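Kinnear Street Tenants' Association
Minutes of the March meeting
Held in the ground floor lounge, 7:00 p.m.

Present: 9 households represented. Chair: Ayman Hijazi.

The minutes of the previous meeting were read and accepted with one correction. The laundry room closes at 10:00 p.m., and the notice on the door will be changed to match.

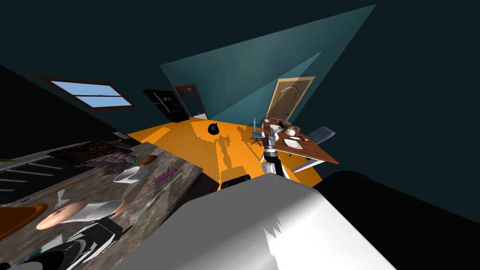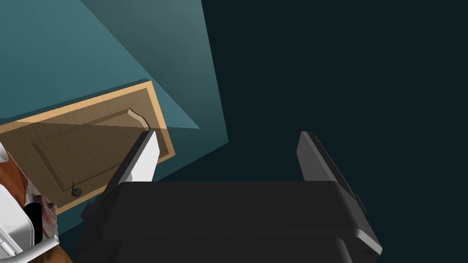 Ayman Hijazi said he would prefer to take the heating item first, as several people had to leave by 8:00. Agreed.

1. Heating and hot water

The boiler contract with Skaltard ends in June. The landlord's office has told us in writing that it plans to renew for two years on the same terms. Tenants on the fourth and fifth floors reported that their radiators do not come on until late morning. Two households have been using space heaters since January and have seen it on their electric bills.

It was agreed to ask the landlord for the service log before the contract is renewed. If the log shows that the winter visits were missed, we will ask for a different contractor. The letter will go out over the chair's name. Anyone who has kept a record of room temperatures should leave a copy in the association mailbox by the end of the month.

There was some talk about withholding rent. The chair said the association cannot recommend this and that anyone thinking about it should speak to the legal aid office first.

2. Money

Opening balance was $4,000. Spending since the last meeting was $1,106, made up of the new lock for the bike room, printing, and the deposit for the summer yard party. Balance now $2,894. Dues are still owed by a few households and reminders will be put under doors.

A question was asked about whether the deposit can be returned if the party is moved. It can, up to two weeks before.

3. Bike room

The new lock is in and keys are available from apartment 2C. One key per household. The old keys do not need to be handed back.

Several bikes have flat tires and have not moved in a long time. Orange tags will be tied to these. Owners have until the end of April to take the tag off. Bikes still tagged after that will be offered to Skorora, the repair shop on the corner, which has said it will collect them at no charge.

One member objected that April is too short for people who are away. The date was left as it is – but anyone away can have a neighbor remove the tag for them.

4. Yard and planting

Clodis Nursery has quoted $3,000 to take out the dead hedge along the north fence and plant a new one. This is more than the association can pay and still hold the party. Options discussed:

- ask the landlord to pay all of it, as the hedge is on his side of the line
- ask the landlord to split the cost
- take the hedge out ourselves and leave the planting until fall

The meeting voted to try the first option and come back to the others if he refuses. The quote is good for 60 days.

The raised beds will be assigned in April as usual. Last year's gardeners get first choice of their own bed. The outside faucet still leaks at the handle, and this will be added to the repair list.

5. Noise

Complaints were heard about furniture being moved late at night on the third floor. The chair will speak to the household. Quiet hours are unchanged.

6. Other business

The front door closer is slamming again. Already reported, no date given for repair.

Packages are being left on the stairs. Please bring them in to the shelf by the mailboxes if you pass one – do not take them up to your own apartment for safekeeping, as this caused a mix-up last month.

The sign-up sheet for the yard party is on the notice board.

Meeting closed at 8:25 p.m. Next meeting in April, same room, 7:00 p.m. Items for the agenda to the association mailbox one week before.

© Kinnear Street Tenants' Association | Contact | Back to top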